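Open day walk-through checklist - Sovard workshop, Forkville
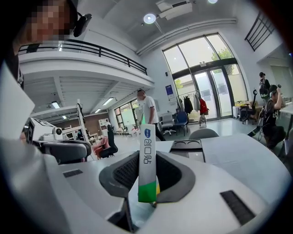

Page last changed: 18 November 2020

Complete before visitors come in. Mark OK, FIX or N/A.

1. Street doors open freely from inside. OK
2. Floor dry, no cables across the visitor route. FIX - one extension lead by the desks, taped down at 9:30.
3. Chairs pushed in. FIX - keep them off the route to the doors.
4. Mezzanine stairs roped off. OK - staff only until closing.
5. Hand-held gripper: pads clean, no cracks in housing. OK
6. Demo items are light boxes only, no glass. OK - Lalodent cartons, 200 in store.
7. Emergency stop tested on the workstation. OK - tested 2 times.
8. Visitors try the gripper one at a time, hair and lanyards tied back. Remind at the door.
9. Extinguisher tag in date. OK - tag 982, next check in March.

Open item: Panganiban to send the spare pads.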